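Last updated: October
Zsolt Tóth and A-yeong Yeon

3.2 How learners talk about thread

We were delighted by how much people had to say about tension. Over 18 evening sessions at Gretthorpe, hand quilters, bookbinders and surgical trainees compared notes on keeping a stitch snug without puckering the material, and the words they reached for overlapped far more than we had hoped! "Let it sit" came up in all three groups, and so did "don't strangle it" (a favorite of the bookbinders).

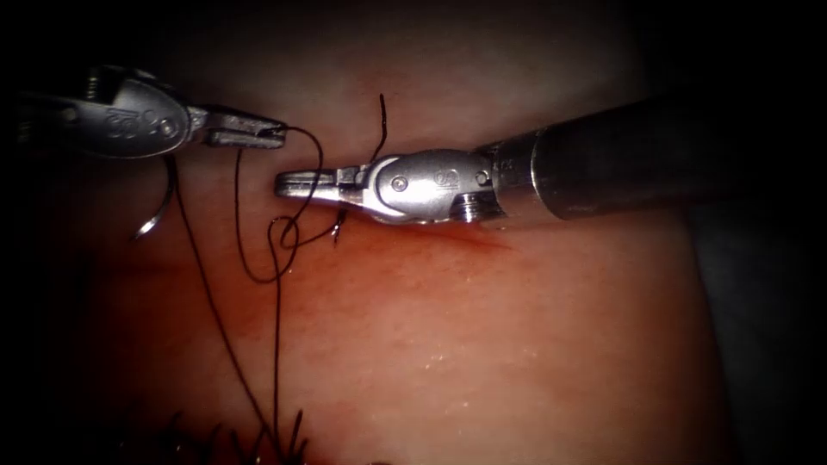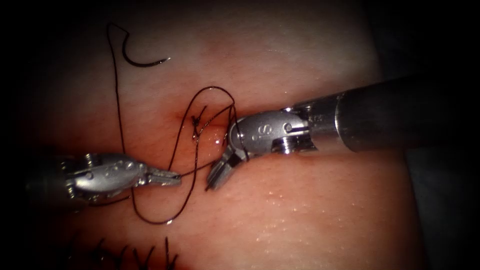

Figure 3. Instruments and suturing surface, two views.

The transcripts hold some 990 remarks on tension, which Levente Halász coded by hand using the Notitz scheme. Quilters mostly spoke of sound and drag, bookbinders of the paper "giving." The trainees borrowed freely from both, and one began calling a slack loop "lazy," a quilting word, by her third session. We find this borrowing wonderful, and Section 4 follows it through the remaining transcripts, starting with the word "snug."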